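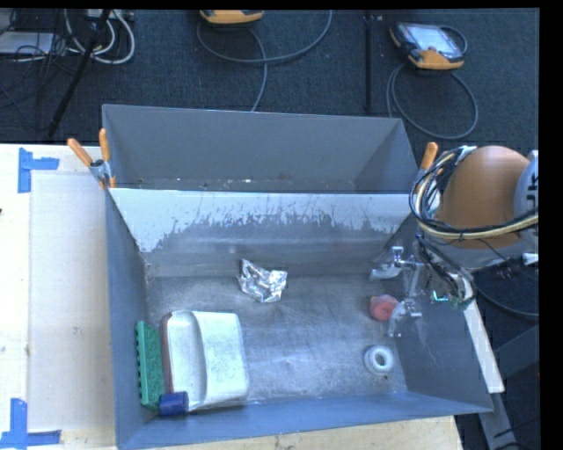

Catalog No. 7, page 170

Gulberg open-top metal bin, gray

I've been selling these bins for years and I still get asked if they come in a nicer color. They don't! Gray is what you get, and I've grown pretty fond of it. I like to set two of them one behind the other, so there's a front bin for whatever I'm sorting today and a back one for the overflow.

What I love is the shape. The walls slope in on the left and right, so the opening is wider than the floor and you can get your whole arm in there without barking an elbow. The front wall is low and the back wall is tall - very handy if you tend to toss things in from a few steps away (guilty). Foil, a white tray, a roll of tape, odds and ends, I'll put anything in mine.

Now, the finish. The bare metal scratches. A bin that's been put to work has scuffs all over the floor and scrapes down the back wall, and if that's going to bother you, please buy the Flastier liner and save us both an email. I leave mine bare and brush it out when the crumbs build up.

Price is $209 each, liner sold separately. We've shipped over 3,000 of them, mostly to repair shops and school art rooms. The Mosoti stand fits both sizes, but the old Goditz one only fits the small. Ask for Titilayo Fashola if you need an odd quantity or want to pick up at the store.

Prices good through February 2019.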